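Travel notes > Factories and workshops > Prendow

We use cookies to remember your settings. By staying on this page you accept them.

A morning at the Goossens pottery works in Prendow

I had wanted to see the Goossens works for a long time, because my mother had their soup plates and I ate from them my whole childhood. In April they open the doors to visitors, and this year I finally took the early train. You walk 10 minutes from the station, along the canal and then up a street with very bad pavement. Wear good shoes.

The tour began in the clay room. Our guide was Siebe Maes, who works in the glazing department the rest of the year. He spoke softly and the mixing machine was loud, so I stood close to him. The clay arrives in blocks and is kept under plastic sheets. He let us press a thumb in it. It was colder than I expected, and it left a gray line under my nail until the evening.

After this we saw the casting and the handles. At Goossens a mug gets its handle by hand, and the woman at the bench did it so quickly that I had to ask her to show it again. She scratched the two places on the wall of the mug, put a little wet clay, and pressed. Then she turned the mug upside down to look at the line. If the handle leans, the mug goes back in the bucket.
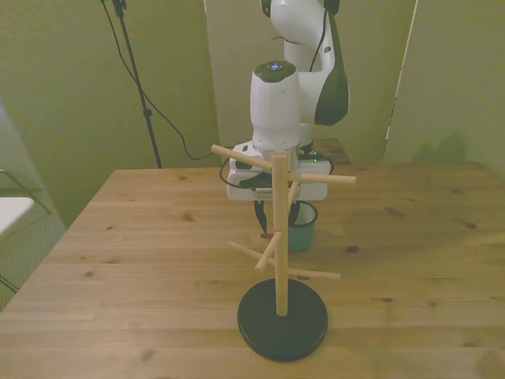
Handles were the subject I asked the most questions about, maybe too many. Siebe explained that the opening must fit two fingers for the small size and three for the large one, and that the old models were made for one finger only, which is why my mother's cups always felt dangerous to me. A handle must also be able to hang. On a mug tree like the wooden one here, with its six pegs at two heights, a mug with a narrow handle hangs badly, and a very thick one takes the place of its neighbor. I had never thought about it in my own kitchen, where I simply push the cups on the shelf.

The kiln hall was the best part for me. The big kiln fires 3000 pieces at one time and needs 14 hours, and then it has to cool before they open the door. We could not look inside, but we could feel the warmth through the wall from far away. The smaller kiln, which they call Odari after the village where it was built, is used for tests of color. On a shelf next to it there were rows of little tiles with numbers written on the back. I liked a green one very much — Siebe said it will never be sold, as it changes too much from one firing to the next.

At the end there is the shop. The second choice pieces are in the back room and cost much less, and the faults are small. I bought a milk jug and one large mug with a dot in the glaze.

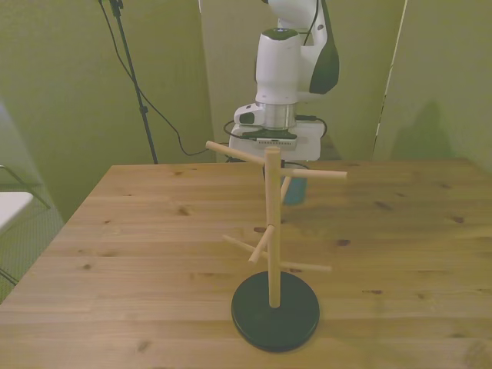
Practical information

The tour starts at 10 and lasts until noon. It is in English if there are enough foreign visitors; please ask at the desk. There are stairs between the clay room and the kiln hall, and I did not see an elevator. Children can come, but the kiln hall has a rope and they must stay behind it.

For lunch I went to café Tralen, across the bridge. The pea soup was good, and the bread was served warm. They close the kitchen at 2, so do not stay too long in the shop as I almost did.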